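In Defense of Doing Chores at the Wrong Time

December 29, 2019

I moved to Custedport in May, into a building with thin floors and a very firm idea of when people should live their lives. There's a sheet taped up by the mailboxes. Vacuuming before 6 in the evening, trash on its proper day, no "mechanical noise" on Sundays. I read it on my first day with a box of pans in my arms and thought, well, okay, I guess I'm going to be a bad neighbor.

I should say I work nights, four of them a week, over in Sternthorpe. So my Saturday morning is somewhere in the middle of your Tuesday, and my bedtime is when the guy upstairs starts grinding his coffee. I don't hold it against him! He's got a normal job and normal coffee needs. But I do get tired of the idea that there's one respectable schedule and the rest of us are getting away with something.

My grandmother had a day for everything. Wash on Monday, iron on Tuesday, bread on Friday, and she'd talk about women who hung sheets on a Thursday the way other people talk about drunk drivers. I loved her a lot, but even as a kid I thought that was a strange thing to be mad about. The sheets got clean either way. And she had a reason for it back then - wash day took the whole day, and you had to plan around it. I push a button and go read on the couch.

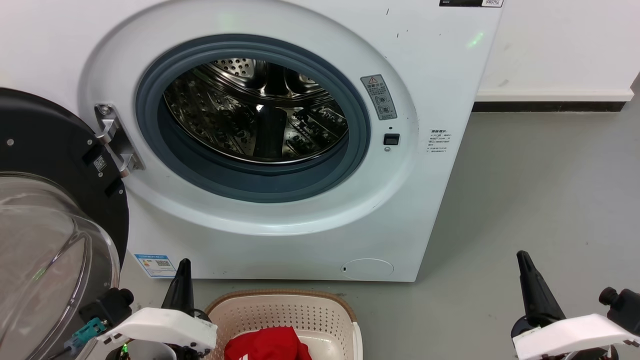
Elaheh Alipour wrote to me after my last column on this and she wasn't having it. Quiet hours aren't about being respectable, she said, they're about the baby on the other side of the wall, and if I'd ever spent 4 months getting a kid to nap I would kiss that sheet by the mailboxes.

Fair enough, and I've thought about that letter more than I'd like. I don't have a baby. I do have a pillow I put over my head at nine in the morning when the leaf blowers start up, and I'd sort of like a sheet of paper that protects me from those. Where's mine? The rules always seem to guard the sleep of people who sleep at night.

So what I want is pretty small. Ask who lives in the building before you write the rules. Ours has 6 apartments, it would take one evening and a plate of cookies. I'd happily give up Sunday noise if I got one quiet weekday morning back, and I bet Elaheh and I could settle the whole thing in ten minutes over a kitchen table.

Until then I'll be sweeping my kitchen floor at midnight, in socks, as softly as I can. It's Sunday as I write this and there's a pile of towels waiting in the hall. They can wait until tomorrow.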